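20/05/2018
By the Onthorpe Household Talks desk

THE TABLE IS TOO BIG: speaker notes

Start without the slides. Ask for hands: who has a dining table? Who ate at it last night? Wait for the hands to go down. Don't look pleased about it.

Main point, say it early in case the coffee arrives: most of us buy a table for the dinner we give twice a year and then live with it on all the other evenings. Holiday dinner gets the leaf. The mail gets the rest.

The Toseo story. My first grown-up table came from a store in Toseo that was closing, and had been closing for as long as I'd lived there. It cost $200. The salesman said it would seat ten. It did seat ten, provided that four of them had no elbows and one was willing to straddle a leg. (Pause. If no laugh, move on, it's a furniture crowd.)

Then measuring. Give them the real numbers and go slowly, people write these down:
- Two feet of edge per person. The catalogs will offer you less.
- Three feet from table edge to wall, if anybody is going to get up during the meal.
- Chairs are wider than the catalog person. Measure yours, with arms.

Tape on the floor before you buy. Blue painter's tape, full outline, leave it down for a week. My sister-in-law lived with a tape table for a month and liked it so much she never bought the other one. She's still very hard to shop for.

Round versus rectangular. Keep this short, people have feelings. Round is better for talk. Rectangular is better for walls, bowls, homework, and guests who need distance from each other. Square is for cards.

Finish. Oil wants redoing and forgives you. Varnish wants nothing and then one day wants everything. I sanded the Robles table myself over 17 evenings in May and can report that sandpaper has opinions about veneer. Say "veneer" and look haunted. Test under the apron first, in a spot the size of a coin, and let it dry overnight before judging the color.

Coasters: skip if running late. If asked, I own them. They are in a drawer.

The other use of a table, where the talk turns a little soft. Things get settled at a table that don't get settled on a couch. Bills, college, whether the dog is sick. You sit up straighter and there's somewhere to put your hands. I wouldn't give that up for floor space, and I have very little floor space.
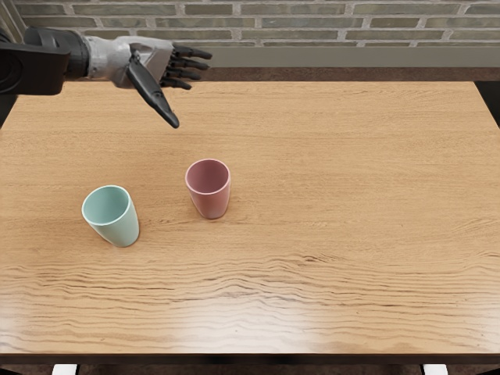
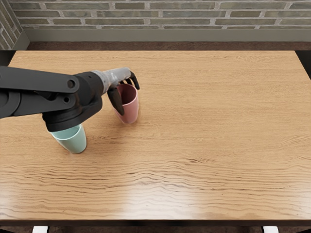
Somebody at the Gemari run-through told me the whole premise was wrong: a table that's too big is the only kind worth having, because you can push the jigsaw puzzle to one end and still eat at the other. She has raised three kids that way and has never once cleared the thing completely. I had no answer then. Proposed answer: ask how big the dining room is. Her reply, which I should expect from others, was that they'd taken out the wall.

Handout is the measuring list. Stack is by the door, take two if you're married.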